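Blow-molded tool cases: does anyone really put the tools back?

Zivham Forums > Hand Tools > Storage and Organization

platen_scraper wrote:
I keep seeing people recommend those cheap household kits in the fold-open plastic case, the kind where every tool has its own molded spot. The pitch is always that you'll know at a glance what's missing. I've owned 2 of them and I don't buy it. Both ended up with half the tools living in a kitchen drawer and the case in the closet with a hammer sliding around in it.

My daughter is moving into her first apartment and wants one. I say get her a canvas bag and five decent tools. Talk me out of it.

March 28, 2026

oxbow_hinge wrote:
I won't talk you out of it. The slots hold for the first year. Then the plastic relaxes and everything drops out when you open the lid. I had an Altier kit where the pliers fell on my foot every single time. I ended up opening it flat on the floor like I was defusing something.

dullchisel wrote:
Disagree with both of you. If the tools fall out, you're opening it upside down or you bought the worst one on the shelf. I've had the same case since before my kids were born and the hammer still has to be pulled out with some effort. The latches will go before the slots do.

platen_scraper wrote:
Which brand, though? "The same case since before my kids were born" tells me they made them thicker back then. I picked one up in the store in February and could flex the lid with my thumb.

dullchisel wrote:
Kairys. And yes, the lid flexes. So does a milk jug, and those last forever.

mudroom_tally wrote:
My complaint is space. A case like that is maybe the size of a briefcase shut, fine. Open it and it's twice that, because the lid has to lie flat behind the base. Half the kits I've used keep tools in the lid too, so you can't just crack it open and fish around. You need a real table.
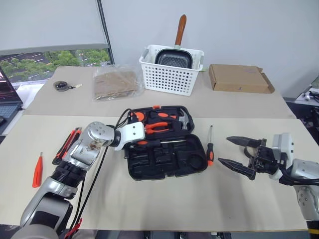

And whatever table you've got, the first screwdriver you take out doesn't go back in its slot, it goes next to the case. Then the pliers go on top of it. By the end of the job you've got an open case taking up the good part of the table and the tools are everywhere except in it. I don't see how that beats a bag.

oxbow_hinge wrote:
The screwdriver slots are the worst of it. You have to put the handle in first, press, then snap the shaft down. If you've got two that are nearly the same length, you'll put them in the wrong spots and the lid won't close. Ask me how I know.

dullchisel wrote:
So read the outline. The shape is right there in the plastic.

oxbow_hinge wrote:
Black plastic, black outline, under a sink, with a flashlight in my teeth. Sure.

platen_scraper wrote:
That's my other gripe. Black on black. At least a lot of them have bright handles now so you can spot the tool, but an empty slot in a black tray is about as easy to read as a hole in the night. The whole "see what's missing" thing depends on seeing it.

kerf_and_a_half wrote:
I'll stick up for the case a little. I ran the tool checkout at a makerspace for a while and we tried bags, drawers, pegboard and cases. Cases came back more complete than bags. People won't return a case with a hammer-shaped hole in it, they feel bad. Nobody feels bad about a bag.

We did paint the bottoms of the slots yellow. It took an evening and it helped a lot. Some 30 cases, one can of paint, and you have to scuff the plastic first or it peels.

mudroom_tally wrote:
That's a checkout desk, where there's somebody to hand it back to. At home the only person checking is me and I'm the one who left the pliers in the garage.

kerf_and_a_half wrote:
Fair.

platen_scraper wrote:
The paint is a good idea and I'm annoyed that it is. Still, if I have to repaint the product to make it do the one thing it says it does, I'm not sure that's a win for the product.

dullchisel wrote:
Buy her the case. When she moves again in a year she'll grab one handle and everything will be in it, or close enough. With a bag she'll have a bag, a box, and a hammer rolling around in the back seat.

platen_scraper wrote:
Maybe the case AND the bag. Leaning toward the bag. The Imer one with the stiff bottom, if anyone's had it longer than a month. I don't trust reviews written in the parking lot.

Comments on this thread

benchdog_ruth_less: Had the Imer bag. Bottom is stiff, zipper is junk.

tinsnip: Rubber band around the case. Solves the latch, costs nothing.

half_round_file: Any thread on this board can be settled with a coffee can.

Related threads

Claw hammer for an apartment: how heavy is too heavy?
Replacing a broken latch on a plastic case
Drawer liners that don't stink
What I got rid of after 500 hours in the garage

Zivham Forums | Contact the moderators | Terms | Back to top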